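A workbench and one yellow cable
Interview with Hedvika Slanina, Karov
20/06/2024

Hedvika Slanina repairs and sorts network cables for the small office Charvát. When I came, she was making a place for me to sit.

"Please move what you want," she said. "Only the yellow ones stay."
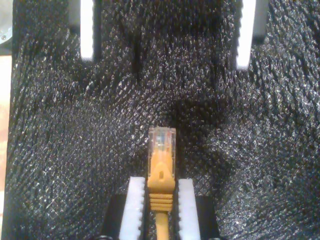
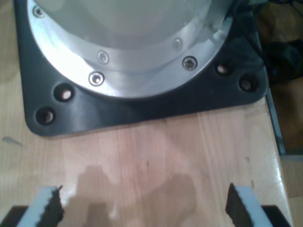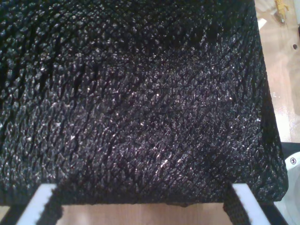
She started this work 10 years ago, after a job in a school library. I asked what she looks at first when a patch cable comes back to her.

"The plug. If the plastic is clear, I can look inside without cutting. Then I touch the boot, the soft part behind. People pull the cable and not the plug, so the boot is tired before the rest."

In the last year she checked 2,757 cables and threw away 459. The number did not please her. "Many of them were only bent by bad packing," she told me. She now makes wide circles when she rolls a cable and closes them with a cloth strip. Her colleague Oriana Palma prefers paper bags, and they have discussed this for two years.

About the wooden table she speaks with more feeling. She chose pale wood for it because a small broken piece of plastic is easy to find there. "On my old table, in Skonidley, I lost everything. I was on my knees every evening."

In July she will teach a short course for beginners. They will learn to put on a plug and to test it.

"The first one is always bad," she said. "Mine I still have in the drawer."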